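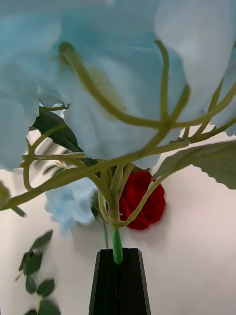

Pale blue silk blooms in the black faceted vase, with the green-taped main stem.

Piltley Stem Arm, bench setup for silk flower work

I run a small silk flower workshop and I sell the gear I use in it, so you're getting this page from the person who has to sweep up afterward. The Piltley is a two-arm bench kit for picking up artificial stems, moving them from basket to table and setting them in a vase. We've had ours going since November and I like it a lot more than I thought I would!

First, what it's for. We make table pieces for hotels and waiting rooms, and one Clalar order can be 162 pieces, all the same. That's a whole lot of reaching into baskets. By the second afternoon everybody's wrists were shot (mine too), and the fun part, the bending and fluffing and deciding which bloom faces front, got done in a hurry by tired people. Now the arms do the fetching and the first placement, and we do the shaping. 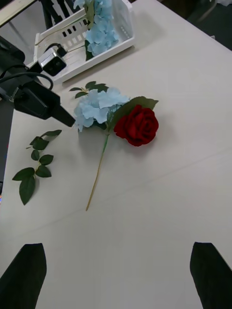

A mixed stem is harder for it than a plain one. Rose and hydrangea on the same stem means two very different heads, one tight and one floppy, and you want the grip down on the bare part of the stem if you can get it. I spent most of a Tuesday teaching ours that. Loose leaf sprigs are fussier still, and we add most of those by hand at the end.

What changed for the crew? Nobody lost hours, which was the first thing they asked me, and fair enough. We did swap jobs around. Two of my people now split the day between shaping and watching the bench, and they get 20 minutes of training on each new stem type. One of them loves it. One would still prefer to be left alone with a pile of hydrangeas, so I mostly let her.

It's slow. If you race it, you'll win. It just doesn't get sore, and at 4 p.m. I'm glad of that.

In the kit: two arms, grippers with angled fingertips, the wrist cameras, cables and the Sallik control box. You supply the table. Get a matte one if you can, ours behaves better without the glare.

Finger pads are 43 dollars a pair and you will go through them. Fits Varma benches with the adapter plate (part 241, sold separately). Vases and baskets aren't included.

Want to see it run? Bring a few of your own stems to the shop and we'll try them. Mornings are best, before the phone starts.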